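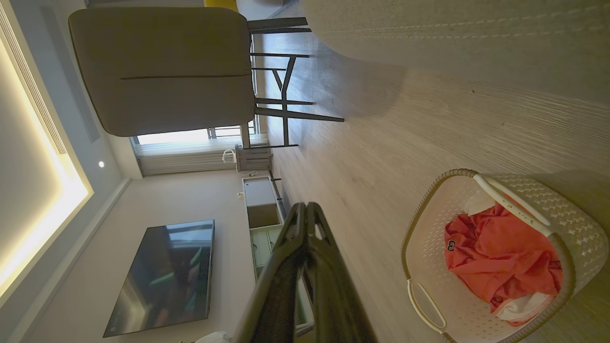
Notebook, arm 2, Karkia room
Entered by Senga Chisholm -- October, started 9:40
Read by: R. Skinner, M. Gyamfi

Picked up where Rory left off. His note says the wrist camera is "fine after remount." I don't buy it. The wrist view has the ceiling down the left side and the floor on the right, so the mount is a quarter turn from upright, and the extrinsics file still has the old angle in it. The fingers do come in at the bottom edge where they should. Rory checked that much, I think, and stopped.

Allon's setup sheet says the calibration survives a remount if you use the same holes. Maybe on their bench. I ran the board check before touching anything and got 18 px of error. The limit we agreed on is 2. Wrote the old file out to the backup folder and redid the whole thing with 24 poses. Passes now, barely. I'd like somebody else to run it cold before we believe it.

Target is the cream basket with the red garment in it, on the floor. Two things bother me about it as a test:

The basket wall is all star-shaped holes. Depth through those is going to be junk, and the handles are white against a pale floor. Mariama says the filter deals with this. I asked for a plot and haven't seen one.

The red is an easy color. If the segmenter only finds the red piece and ignores the white cloth poking out from under it, the numbers will look better than they deserve. Score them separately please.

Window stays as it is, curtain and daylight included. Ross wanted the blind version for repeatability but then we'd be tuning for a room without a window in it. Cove light on, TV off.

Gripper: finger pads swapped, old ones had a shine on them. Screws snugged by hand, no thread lock yet -- waiting on Paterson for the right grade. Cable at the wrist still pulls when joint 6 goes past 205 degrees. Software stop put in short of that. It's a patch. The clip needs to move down the forearm and I'm not doing it on the same day as a calibration.

To do:
Cold rerun of the board check (Sorcha?)
Depth plot through the basket wall
Move the cable clip, then recheck everything again
Rory, which holes did you use?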